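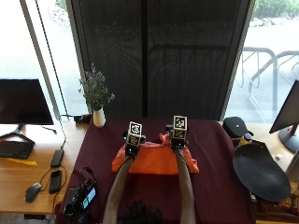

Folding a cloth with the hand grippers: session steps for new club members

Last updated 2023-11-28

Work in pairs. One person wears the grippers, the other watches the recording and keeps the log.

1. Spread the cloth on the table. The orange one is easiest to start with, as it stands out against the maroon table cover. Smooth it out with your bare hands first.

2. Put on both grippers and tighten the knobs. Keep your sleeves pushed up and clear of the markers.

3. Hold both hands still over the table for seven seconds. The tracking software needs this to find its starting point.

4. Fold slowly. Pinch a corner, lift, carry it across, let go. If a corner slips, pick it up again and keep going — we keep the slips in the set.

5. Don't turn your palms up. The markers have to face the overhead camera, and a take with long gaps in tracking gets thrown out.

6. Say "done" when your hands are back at the start position. Your partner stops the recording and writes down the take number.

7. After the last take, play back one of the wrist views at full length before you take the grippers off. The lens is very wide, so anything close to it will look bent. 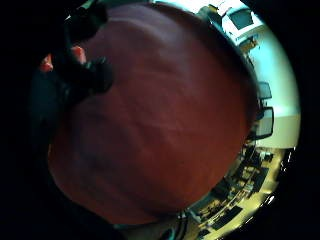

Nele Meijer asks whether a take still counts if the fold comes out crooked. Yes, as long as tracking held. Write "crooked" in the log next to the number and go on to the next one.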